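The rulebook at Zistau runs to 3,000 words, and 2,000 of them concern cables. The remainder deals with the business of teaching machines to tidy up, which everyone had assumed would be the hard part.

Tsegereda Adugna wrote most of it. She inherited a draft called Saltudora that had been through four revisions and still didn't define "wipe."

"Is it a wipe if the cloth only goes one way?" she asks. "We lost a Wednesday to that."

Her version settled on three passes, with the cloth touching the object throughout. It also says when a demonstration begins (grippers open, clear of the object) and what to do with a botched one, namely keep it and label it. Operators had been quietly binning their fumbles, and the data had taken on the sheen of a holiday letter.

Cloth, dark red cover, pale table: the wiping task.
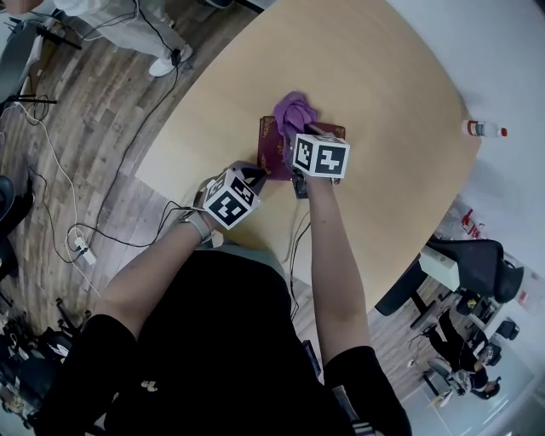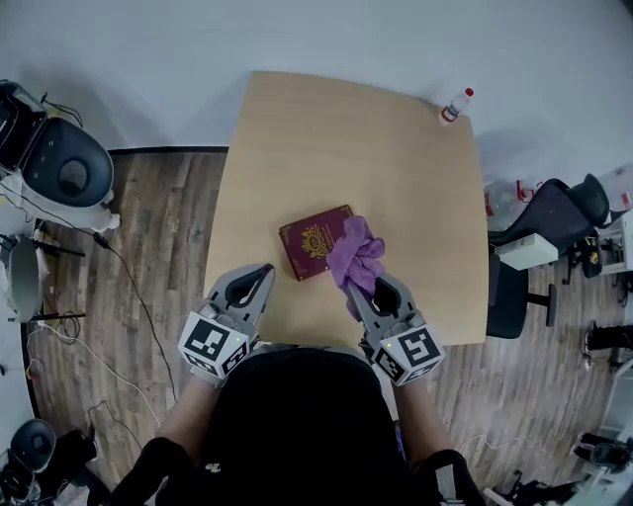

The cable section remains a sore point. Chala, the section's code name, asks that leads be kept off walkways "where practicable," a phrase Adugna calls the most expensive in the document. She'd like it gone by January. Bumel, the next standard in the queue, covers folding, and the working group has yet to agree on which side of a towel is the front.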